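La pinza corta

Suryani puso la Brikier a las seis y pico. La Menden seguía en la caja, con los tornillos en una bolsita pegada con cinta.

—Primero la corta —dijo—. Luego la tuya.

La mía. Yo solo la había defendido en una reunión, en julio, y desde entonces era mía. Las fallas también.

Seidu cargó el programa. Bajada lenta. La torre tumbada, abierta, y el brazo yendo hacia el procesador como quien busca una lentilla en la alfombra. Yo miraba la cámara de muñeca. Ahí todo parece enorme. La palanquita del zócalo, una viga.

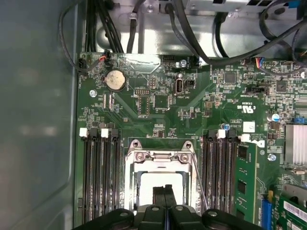 Cámara de muñeca, pinza Brikier, dedos cerrados sobre el procesador.

—¿Fuerza?
—Baja.
—¿Cuánto de baja?
—Baja, Seidu.

Nadie respiraba. Bueno, Obsa sí, Obsa comía galletas. Llevábamos 177 intentos con el control viejo y 70 con el de Zeleke, y en la hoja las dos columnas se parecían tanto que daba rabia. Suryani queria una diferencia. Una, la que fuera. A las nueve había que mandar el informe y el informe decía, de momento, "Resultados:" y dos puntos.

Me acerqué a la mesa. En pantalla te crees que lo entiendes, pero hay que verlo de lado, con el brazo bajando desde arriba y los cables subiendo pegados a él.
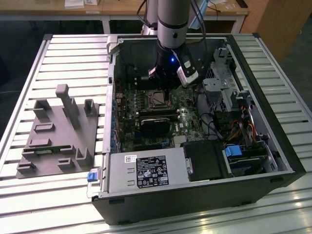
Pensé en mi padre, que arreglaba radios con unas pinzas de depilar de mi madre. Una sola herramienta, toda la vida. Nunca comparó nada.

—Parado —dijo Seidu.
—¿Parado por qué?
—No sé. Espera. Lo he parado yo.

Suryani soltó el aire, se rió un poco, poco. Obsa ofreció galletas. Cogí dos.

—Otra vez —dijo ella—. Desde arriba. Y despues abrimos la Menden.

Fui a buscar el destornillador.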